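Chapter 4
Giving the Arm Something to Look At

By the time you get to this chapter you should have an arm that moves when you tell it to, and a gripper that opens and shuts without tearing its own screws out. If yours still buzzes at rest, go back to the end of Chapter 3 and sort out the power supply before you read on. I didn't, the first time, and I spent most of a December chasing a vision problem that was really a cheap wall adapter.

So, vision. I put this off for ages. I'd built the arm on a bench at Lotwood, the shared workshop where I do anything too loud or too dusty for my apartment, and I was very happy driving it around with a game controller. I could pick up a glue stick. I could put the glue stick down again (usually!). Then Bahman Jalali, who had the next bench over, asked me what the arm did when I went home, and I had to say that it did nothing at all. It had no idea where anything was. I was its eyes, and I was going home at 9 p.m. to eat dinner.

We're going to fix that in this chapter with a small camera, a few printed square markers and a fair amount of patience. You won't need any machine learning yet. That comes in Chapter 7, and you'll enjoy it far more if the plain geometry already makes sense to you.

What you'll build

There are 2 parts to the work. First we mount the camera at the wrist and find out what the lens does to straight lines. Then we teach the software to find a marker and tell us where it sits and how it's tilted. My own controller board is a Bonow, and the code in the back of the book is written for it, but I've also run everything on an older Prindlow and only had to change the pin names.

I keep the arm slow all the way through. The speed setting goes up to 3000 on my board, and some 2000 is the most I'd use with a camera hanging off the wrist. While you're testing, go far lower than that. Slow is boring, but slow gives you time to reach the switch.

A word on where to put the camera

People argue about this one a lot. You can clamp the camera to a shelf so it looks down on the whole bench, or you can carry it on the arm. I've done both. The shelf view is easier to set up and it's lovely right until the arm reaches across and blocks the very thing you wanted to see. The wrist view moves with the hand, so the math takes an extra step, but the closer you get, the more detail you have of the spot that matters. 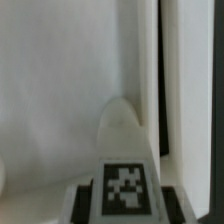
Tight spaces are where I finally came around to the wrist camera. On a shelf, I'd have had to guess how far the tip was from the surfaces next to it, and my guesses are terrible. With the camera down at the hand, the rounded fingertip is right there, with a smooth gray surface to its left and long pale strips to its right, and the marker plate sits just below the tip where the software has a good chance of finding it. Look at how heavy the black border on that marker is. Print yours the same way, and leave a pale margin outside the border, or the detector will have trouble telling where the square stops. I trimmed my first batch right up to the black, very neatly, and had to print them all over again.

Matte paper works better than glossy, by the way. A shiny marker catches the ceiling lights and half the cells wash out.

Before you start

Find something stiff and flat to stick your calibration sheet to. I used the lid of an old Mohammadi parts case, and a clipboard will do fine too. Tape down all four edges of the sheet and run your thumb over the middle to check for bubbles. Then turn on whatever lights you normally work under, leave them alone for the rest of the session, and plug the camera in. Section 4.1 starts with the lens.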